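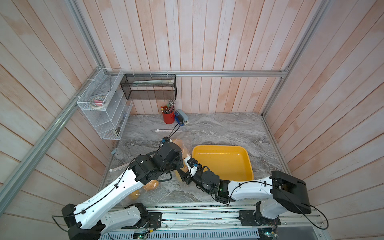 *Clear plastic bag, gray marble-patterned tabletop.*

Wed 13 January

We moved to Elmont in March and I finished unpacking last night. I know that's a long time. Most of it was done in the first two weeks, the beds and the dishes and the computer, and then there was a stack of boxes in the hall closet that we walked past until we stopped seeing them.

Each of those boxes said MISC on the side in my own handwriting. I was in a hurry the last night at the old place and I swept whole drawers into boxes. So a box would have batteries, a sewing kit, four tape measures, a wedding invitation, picture hooks, a bag of bolts from a bed we no longer own, and a spoon.

What got me going was a picture hook. I needed one, I knew we had plenty, and I went and bought a new pack at Lurdale anyway. On the way home I was annoyed enough to pull a box out before I took my coat off.

The way I did it was plain. I emptied one box onto the table and put things that went together into clear bags. No bins, no label maker. I have bought bins before, and I end up sorting things to fit the bins. With a clear bag I can see what's in it from across the room, and if it turns out there are only three of something I use a smaller bag. I reused most of them. Bread bags don't work well, because the printing covers half of it.

I threw away less than I thought I would. Dead pens, keys that fit nothing, dried-up glue, instructions for a toaster. The bed bolts I kept for two more days and then dropped off at the Higuchi hardware counter, where they have a bucket for odd ones.

The cables were the worst part. I plugged in every charger to see if it worked, which took a whole evening, and then found I had nothing to use most of them with. I kept the ones that matched something in the house. A long gray one I can't identify is still on top of the fridge.

Then there was the paper. One box was nearly all paper: receipts, school forms, the lease from two apartments ago, and a moving invoice from Plolano for $2498 that I remember paying and don't remember agreeing to. I'd been told 5 hours and it took most of the day, and the piano stool wasn't on the list, and so on. I read through it again and was irritated all over again. It went in the folder for taxes, though I doubt it belongs there.

At the bottom of that box was an envelope of photos from my first job, at the print shop. Yoshinori Shibata is in most of them, usually holding a coffee and looking at something off to the side. He trained me. He used to make me empty the scrap drawer every Friday, all of it, even if there was hardly anything inside, and I thought it was a waste of time. I wrote to him last week and sent a couple of the pictures. He wrote back that he has no memory of the drawer but that the mug was a good one and he broke it.

I did one box a night when I felt like it, and skipped plenty of nights. If I started after nine I got sloppy and began making a new pile of things to deal with later, so I quit doing that. Music helped. The TV didn't. I'd look up after a while and find I'd been holding the same spool of thread through an entire segment on gutters.

The bags are now standing up in two shallow drawers in the hall, like files. Hooks and nails are in front, then batteries, tape, sewing things, and birthday candles. My husband has put things back in the right bag every time so far, and he never did that with the labeled bins at the old house. He did ask why the candles were next to the fuses. I don't have an answer for him.

The spoon turned out to belong to my sister. She'd like it back.

Next is the garage, where we have paint from the people who lived here before us. I called the county about the drop-off hours and they only take it on Saturdays, with the cans dry or sealed, and you have to bring something with your address on it. I'll probably go at the end of the month if the road is clear.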